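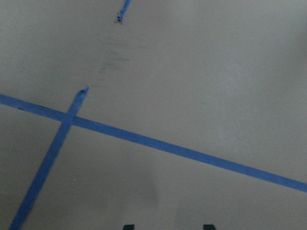

The loop antenna project began with a complaint about noise. Our shortwave club station sits on the third floor of the Pavlović building, directly above the elevator motor, and anyone who has tried to hear a weak broadcast station there at 5 in the afternoon knows what an elevator sounds like on 31 meters. The assignment was to build a receiving antenna that would let us hear something else. Before cutting any wire I laid out the shape full size on the floor, and blue painter's tape on smooth gray floor is still the best drafting system I know, being easy to see, easy to peel up, and cheap enough that a crooked line costs you nothing but pride. A loop is mostly geometry, and geometry is simpler when you can stand in it.

The design is a plain untuned loop feeding a broadband amplifier. I looked at a tuned loop first. It has more gain and better rejection of strong signals off frequency, but you have to get up and turn a capacitor every time you change bands, and I know the members of this club. The remote tuning circuit I drew to get around that had more parts than the receiver. It is in the appendix as a warning.

The amplifier is the Baritik circuit from the lab's handout binder, with two changes. I put a larger choke on the DC feed, and I moved the input protection diodes to the far side of the transformer, where they seemed to do less harm. The first version oscillated. It did this very well, on a clean steady frequency in the broadcast band, and if the assignment had been to build a transmitter I would have been finished in a week. 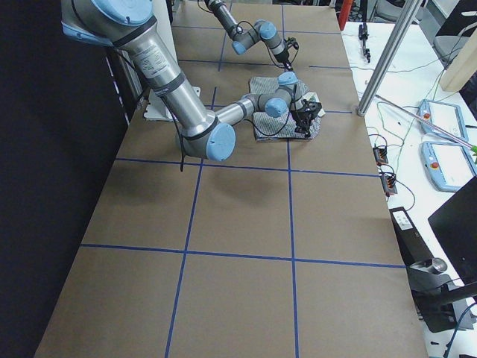
Page last changed: October, Thursday evening

Curing the oscillation took most of the time I had set aside for measurements. I tried shielding, shorter leads, a different power supply, and finally a ferrite bead on the output transistor's base, which is what Gil-soo Cha had suggested on the first day. I recorded his suggestion in my notebook at the time, next to the words "probably not necessary."

With the amplifier behaving, I compared the loop against the club's existing antenna, a random wire that goes out the window and along the gutter. The test receiver was our old Eralia tabletop set, with its AGC switched off and an audio voltmeter across the speaker terminals. I switched between antennas with a coax relay and took a reading on each, and I logged 428 pairs of readings over the test period. Of those, 183 were thrown out because fading between the two halves of the pair made the comparison meaningless. I could have avoided much of this by switching faster. The relay was willing. I was writing things down with a pencil.

What remained was fairly clear. On signal strength alone the gutter wire won almost every time, as a long piece of wire should. On signal to noise the loop was ahead on the lower bands, and well ahead whenever the elevator was running. Turning the loop so that its null pointed at the motor housing dropped the noise by several S units, at which point we found out there was also a bad fluorescent ballast down the hall. It had been hiding behind the elevator for years.

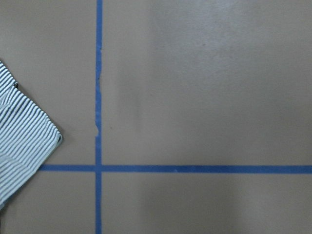 Above 15 MHz the advantage disappeared and the loop became slightly worse than the wire. I put this down to the amplifier's own noise, which rises at that end, and to the feed line, which was a length of unlabeled coax from the bottom drawer. I measured its loss afterward and would prefer not to dwell on it. Anyone repeating this should measure the coax first.

Strong signals were the other weak point. The Hevesen medium wave transmitter is close enough to be heard on some dental work, and in the evening its products turned up in places where no station is licensed. A high-pass filter ahead of the amplifier removed nearly all of them. It also removed the bottom of the tuning range, and two members who like beacons have spoken to me about it. A switch to bypass the filter is on the list.

Still to do:

Bypass switch for the filter
Proper feed line
Weatherproof box (the present one held sandwiches)
Rotator, or a longer broom handle
Repeat the tests above 15 MHz with the new coax

The loop now hangs in the north window of the station and is available to members. Please turn off the amplifier supply when you leave, and please do not turn the loop to make room for your coat - the null is marked on the window sill in pencil, and it took me all of one evening to find it.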